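Vurnus Sorting Plates, Pale Blue, Set of Two

Home > Kitchen > Prep > Plates and Trays

In stock. Ships from our shop in 5 days or less.

We have wanted to carry a good sorting plate for ages, and the Vurnus is the one we finally said yes to. If you cook a lot of beans, lentils and whole grains, you already know the job it's made for: you tip out a portion, spread it thin, pick through it, and get the strays out before anything goes in the soak. Any dinner plate will do that in a pinch. A plate with the right color and the right rim does it so much better that I moved mine out of the cupboard and onto the counter, and it has lived there since April.

The color

Pale blue, a bit toward teal, with a slight translucence when you hold it up to a window. I was skeptical about the color when Vurnus sent the first samples (I had asked for white!) and I came around within one bag of mung beans. Green-yellow beans stand out on it. So do red lentils, black beans, chickpeas and rice. The only thing I've found that gets a little lost is a very pale dried pea with a bluish skin, and if you buy those you'll want the Gorow tray in dark brown, listed further down this page.

Striped sunflower seeds are my favorite test. Drop a few into a plate of mung beans, spread everything out with your palm, and see how quickly you spot them. The stripes help, of course. Small stones and bits of stem are harder, and that's where good light matters more than any plate.

The rim

It turns up gently and gives your fingers something to hold when you tilt the plate toward you. Tilting is half the technique. Beans roll, flat things don't, and split or shriveled beans tend to lag behind the round ones. Work slowly — if you tip it too far you'll be chasing mung beans across the floor with a broom, as I did on my first evening with it.

Why two

One plate for the unsorted, one for whatever you're keeping or pulling out. Some people put the strays on the second plate and leave the beans where they are. Others slide the good beans across a handful at a time and end up with the debris on the first plate. I do the first when the bag is clean and the second when it isn't. The two plates are the same color, so you can swap them around without thinking about which is which.

The pair also makes it easy to pour. Hold the empty plate up behind the full one as a backstop, then tilt and transfer. You could do this with a bowl too, but a bowl heaps the beans up and you have to spread them all over again if you want a second look.

How much to put on

Less than you'd like. A thin scatter with plate showing between the beans is what you're after, and for mung beans I go with around 70 grams at a time. Bigger beans can go a little heavier. A full bag takes me several rounds and most of a radio show, and I have come to enjoy it very much.

Using it with gloves

We get this question from people who sort for bulk bins and from people whose hands don't love dry, dusty beans. Yes, it works fine. Thin fitted gloves with a bit of grip at the fingertips are the ones to look for. Thick rubber dish gloves are miserable for picking up a single seed, and I'd use a spoon or blunt tweezers with those.

Seed savers, preschool teachers, bird people

When we put the first batch on the shelf I assumed it would go to cooks, and plenty did. Then the gardeners found it. If you save seed you end up with mixed envelopes, and a pale plate with a rim is a lovely way to pull them apart at the table. A customer bought a stack for a preschool classroom, where the kids sort by color and size (please keep small seeds away from children young enough to put them in their mouths). And a few people use theirs to look over wild bird mixes before filling the feeder.

Care

Wash by hand with warm water and ordinary dish soap. Bean dust rinses right off, though it likes to cling if you leave the plate to sit overnight. Skip the scouring pad. Dry with a soft towel before you sort again, or the beans will stick to any damp spots and refuse to roll.

Please don't use these in the oven or the microwave. They're for prep.

What you get

Two round plates, pale blue
A cotton drawstring bag for storage
A folded card with our notes on picking over beans, lentils and rice

Price

25 dollars for the set. A single replacement plate can be ordered if you break or lose one; write to us and we'll add it to your next box.

Returns are accepted for 30 days, used or not. Go ahead and sort something before you decide!

Goes well with

Gorow tray, dark brown. Rectangular, with a deeper lip, for pale peas and white rice. Heavier in the hand and slower to tip, but lovely for rice.

Tsegaye hand sieve. Shake the beans in it first and you'll lose most of the dust and broken bits before they reach the plate. The mesh is coarse, so it's no use for amaranth or poppy seed.

Retum jar funnel. Wide mouth, short neck. Mung beans drop straight through it without bridging, and chickpeas go through with a little encouragement.

A few notes on the table underneath

A smooth, light tabletop is a pleasure with these plates, as escaped beans are easy to see and easy to sweep back up with the side of your hand. On a wood table with grooves, put down a tea towel. Sit if you can, with the light coming from one side, and pull the plate in close. If you're sorting with a second person, sit across the corner from each other and pass the plates between you — it goes fast and it's good company.

Page last updated 26 May 2019

Customer comments

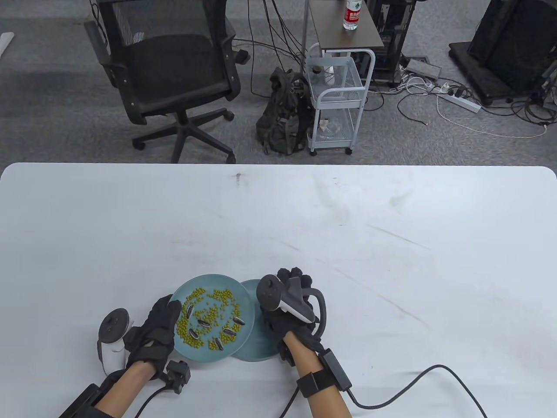 Neelam Bisht: I use mine for moong and for masoor, and I'd add one thing to the directions. After the first pass, give the plate a quarter turn and look again. I always find something I missed, usually a bit of stem lying along the same line as the beans. I also wish you sold a larger size, as I cook for a big family and the small rounds add up. Would happily buy the pair again.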